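Lurnetti 탁상형 팔 작업대 이상 정지 관련 자주 묻는 질문

최종 수정 05/03/2026
작성: Stekbridge 자동화 지원 담당

Stekbridge 작업장에서 Lurnetti 팔을 쓰는 분들이 이상 정지와 관련해 자주 문의하는 내용을 모았습니다. 장비별 점검표는 작업대 옆에 비치된 것을 우선합니다.

어떤 문제가 있었습니까?

지난 11월, 물건을 옮기던 팔이 손목을 내리는 도중 멈췄고, 재시작 직후 정해진 높이보다 낮게 내려왔습니다. 상판 모서리가 눌렸고 다친 사람은 없습니다. 조작반에는 오류 3241이 표시되었습니다.

오류 3241은 무슨 뜻입니까?

손목 관절의 위치 값이 제어기가 기억하는 값과 다르다는 뜻입니다. 이 상태에서는 팔이 자기 높이를 잘못 알고 있을 수 있습니다. 오류를 지우는 것만으로는 위치 값이 바로잡히지 않습니다. 11월 건도 오류만 지우고 작업을 이어서 실행한 경우였습니다.

원인은 밝혀졌습니까?

손목 쪽 신호선의 접촉 불량으로 결론이 났습니다. 커넥터가 반쯤 빠져 있었고, 팔을 뻗을 때 선이 당겨지면서 신호가 끊겼습니다. 선을 교체한 뒤 Kikbridge에서 시험 동작을 2000회 반복했고 같은 오류는 나오지 않았습니다. 커넥터가 언제부터 빠져 있었는지는 확인하지 못했습니다.

작업 중 오류가 나면 무엇부터 해야 합니까?

비상정지 버튼을 누르고 팔이 완전히 멈춘 것을 확인합니다. 탁자 위 물건에는 손대지 마십시오. 조작반의 오류 번호와 시각을 기록하고 담당 부서에 알립니다. 전원은 담당자가 지시할 때만 내립니다. 전원을 내리면 마지막 위치 기록이 지워지는 구형 제어기가 아직 두 대 남아 있습니다.

손목이 탁자 위에 떠 있는 상태로 멈췄는데 물건을 치워도 됩니까?

안 됩니다. 물건에 닿지 않은 상태라도 마찬가지입니다. 브레이크가 풀리면 손목이 그 자리에서 내려올 수 있습니다. 정지 잠금을 걸고 담당자가 확인한 다음 치우십시오.
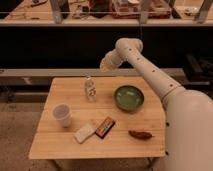
탁자 뒤쪽 위에 있는 손목부. 그릇, 병, 컵 등이 놓인 작업대.

멈춘 팔을 손으로 밀어도 됩니까?

사람이 끼인 경우를 제외하고는 밀지 마십시오. 끼임 사고 때는 비상정지 후 브레이크 해제 손잡이를 쓰고, 다른 한 사람이 반드시 팔을 받쳐야 합니다. 혼자 있을 때는 먼저 도움을 부르십시오.

재시작은 누가 할 수 있습니까?

재시작 교육을 이수한 담당자만 할 수 있습니다. 순서는 다음과 같습니다.
1. 신호선과 커넥터 고정 상태를 확인한다.
2. 탁자 위 물건을 모두 치운다.
3. 저속으로 기준 위치까지 이동시킨다.
4. 표시된 높이와 실제 높이를 자로 비교한다.
5. 물건 없이 한 차례 동작시킨 뒤 정상 속도로 되돌린다.

4번에서 차이가 나면 그 장비는 사용을 중지합니다. 보정 값을 손으로 입력해 맞추는 방법은 더 이상 허용하지 않습니다.

가벼운 플라스틱 컵이나 빈 그릇만 옮기는 작업도 같은 절차를 따릅니다까?

예. 위험은 물건의 무게와 관계없이 팔의 움직임에서 생깁니다. 물건이 깨지지 않는 재질이라는 이유로 절차를 생략한 사례가 있어 따로 적어 둡니다.

병이 넘어지거나 물건이 굴러가서 팔이 멈추는 것도 고장입니까?

대개는 고장이 아닙니다. 예상한 위치에 물건이 없으면 팔은 대기 상태로 들어가고 오류 번호 없이 황색 표시만 켜집니다. 정지 잠금을 건 뒤 물건을 다시 놓고 작업을 재개하면 됩니다. 같은 자리에서 계속 반복되면 신고해 주십시오.

점검 주기는 어떻게 바뀌었습니까?

신호선 점검은 가동 800시간마다 합니다. 커넥터는 매일 첫 작업 전에 눈으로 확인하고, 고정 나사가 풀려 있으면 조이지 말고 먼저 신고합니다. 풀린 정도를 기록해야 하기 때문입니다.

우리 장비도 선 교체 대상입니까?

같은 시기에 들어온 46대가 대상입니다. 받침부 명판의 제조 번호를 지원 담당에 알려 주시면 확인해 드립니다. Cârstea에서 공급한 교체용 선은 커넥터에 잠금 고리가 있습니다. 고리가 없는 선은 예비품으로도 보관하지 마시고 반납해 주십시오.

교체를 기다리는 동안 장비를 써도 됩니까?

저속 모드에서만 쓸 수 있습니다. 팔이 닿는 범위 안에 사람이 있으면 가동하지 마십시오. 오류 3241이 한 번이라도 나온 장비는 저속 모드도 금지이며, 교체가 끝날 때까지 사용 중지 표찰을 걸어 둡니다.

신고할 때 필요한 내용은 무엇입니까?

제조 번호, 오류 번호, 발생 시각, 멈춘 자세를 알려 주십시오. 사진이 있으면 함께 보내 주시고, 촬영할 때도 팔이 닿는 범위 안으로 들어가지 마십시오. 실행 중이던 작업의 이름을 모르면 비워 두어도 됩니다. 접수 번호는 작업장 게시판의 장비 현황표에 적힙니다.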